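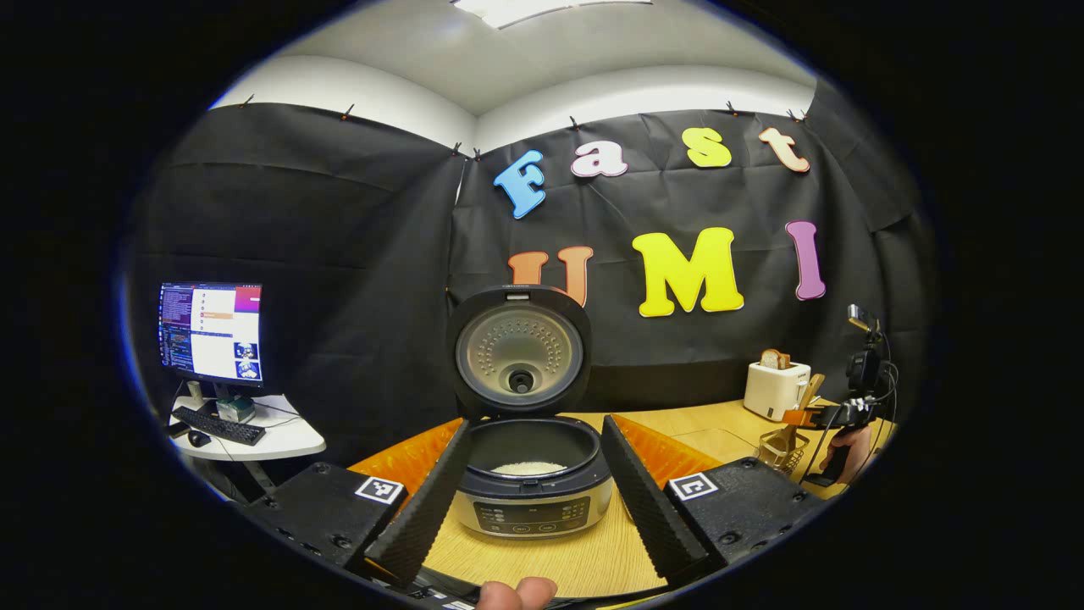
My grandmother measured water with her finger, my mother measured it with her finger, and I was thirty-four years old when I first bought a measuring cup for rice. I felt some shame about this. In our family the rule is simple: you put the tip of your finger on top of the rice, and the water must come up to the first joint. It does not matter how much rice, it does not matter which pot. When I moved to this country and began to live alone, I cooked for one person, and a small mound at the bottom of a dark nonstick pot, with the lid standing open behind it, is a sight I know from almost every evening of my first winter here. The finger rule does not work well with so little rice. The water is too much and you get something between rice and porridge. I ate it anyway, with egg, and I told my mother on the telephone that everything was fine.

I want to write today about eating alone, and about how long it took me to learn it. I have been thinking of it all week, because my cousin Rhea Ignacio is moving in June to her first apartment without any roommates, and she asked me for a list of things to buy. I began the list and it became this long text. Sorry, Rhea. The list is coming also.

I grew up in a house where there were never fewer than seven people at the table. My uncle Arnel Macapagal lived with us, and then his wife, and then their two boys. My mother cooked in one big aluminum pot that had a dent on the side from before I was born. The idea of one portion did not exist. If a neighbor came at dinner time, there was a plate for the neighbor. If three neighbors came, there was more water in the soup. I did not learn to cook for one because in my house there was no such recipe. Also I did not learn what I like to eat. I know this sounds strange. But when there are seven people you eat what there is, and you eat it fast, because my cousins had very quick hands.

My first apartment here was on Tolentino Street, on the fourth floor, behind a tire shop. The rent was 900 dollars and it took more than half of my salary. The kitchen was a wall with a sink and two burners, and the window looked at the back of another building, where a man was smoking every evening at six-thirty. I bought one plate, one bowl, one fork, one spoon, one knife and one pan. I thought this was practical. I thought, I am one person, I will buy things for one person. It was a mistake, and I want Rhea to read this part with attention. With one plate you can never invite somebody. You also have to wash the plate before every meal, and when you come home tired and the plate is dirty, you eat bread standing up.

I ate bread standing up for four months.

The person who changed this was my coworker Lama Matar. We worked together in a warehouse office, I did the invoices and she did the shipping papers. One Friday her bus was not running because of the snow, and I lived close, so I said she could wait at my place. When we arrived she opened my cabinet to look for a glass. I had one glass. She looked at the plate, the bowl and the glass, and she did not say anything at all, and then she drank tea from the glass and I drank tea from the bowl. The next Monday there was a box on my desk. Inside it were four plates with a blue line around the border, wrapped in newspaper, and two cups. They were from her sister, who had too many. I still have three of them. One broke in the second move.

After this I had to invite people, I had plates. I invited Lama and her sister, and I made adobo in my one pan in two rounds, which took almost two hours, and the first round was cold when the second was ready. Nobody complained. Her sister asked for the recipe and I could not give it. I knew how much vinegar by the smell and how much soy sauce by the color. I wrote something on paper for her and later she told me it came out extremely salty. I have tried since then to write my recipes with correct quantities. I have a notebook with a green cover for it. In that notebook, on page one, there is rice, with the water written in cups.

But I said I would write about eating alone, and having guests is the opposite subject, so let me return.

What I did not understand in the beginning is that the dinner is not only food. In my mother's house the dinner told you what time it was. You heard the plates and you knew the day was finished. When I lived alone there was no such signal. I ate at five, or at ten, or I ate crackers at both times. I slept badly. I went to the doctor about the sleeping and she asked me many questions about coffee and about the telephone in bed, and at the end she asked what I had eaten the day before. I could not remember. She was quiet for some seconds and wrote something down.

So I made for myself a rule that dinner is at seven and it is at the table. I had no table at that moment. I bought one from an old man, Gerardo Ambrosio, who was selling the furniture of his brother in a garage two streets away. He wanted forty dollars for the table with two chairs. I had thirty-one in my wallet. He took the thirty-one and then he carried one end of the table with me up to the fourth floor, and he was more than seventy years old. We stopped on every landing. He told me that his brother had eaten at this table alone for nineteen years and always put a tablecloth, even for soup. I think about the brother often, although I do not know his first name.

I put a tablecloth now. It is plastic and has lemons on it, but it is a tablecloth.

Some practical things, for Rhea and for any other person who needs them.

Cook more rice than you need. One small portion is difficult and three portions are easy. Put the rest in the refrigerator as soon as it has stopped steaming, and the next day fry it with garlic.

Buy the small cans. The large can is cheaper only if you finish it, and you will not finish it. I have thrown away so much coconut milk.

Frozen vegetables are good. My mother does not agree and I do not discuss it with her.

Have one meal that you can make when you are sad. It must have no more than four ingredients and you must always have them in the house. Mine is noodles, egg, green onion and sesame oil. When there is no green onion I make it without.

Do not read the news while you eat. Music is fine. I listened to the radio for the first year, a station that played old songs, and the announcer had a kind voice and always gave the temperature twice.

Keep a little money in an envelope for one dinner outside every month. Go alone and sit at a real table, do not sit at the counter unless you prefer the counter. The first time I did this I brought a book and did not read one page, I was so sure that everybody was looking. The waiter brought me bread and asked if I wanted more water. The people at the next table were having a fight about a car.

I live in a different apartment now, with a proper stove and a window to the street. I do not always eat alone. On many Sundays there are five or six of us, and I borrow chairs from downstairs. But most evenings it is me and the lemons, at seven, and I do not feel anymore that I am waiting for somebody to come. I took a long time over a piece of fish yesterday. I had bought it because I wanted it, and I cooked it with too much ginger, the way I like.

Rhea, the list: four plates, four bowls, four of each fork, knife and spoon, two pans, one pot with a lid, a good knife, a cutting board that does not slide, a measuring cup. I have an extra can opener, do not buy one. Call me when you have the keys and I will come with the car.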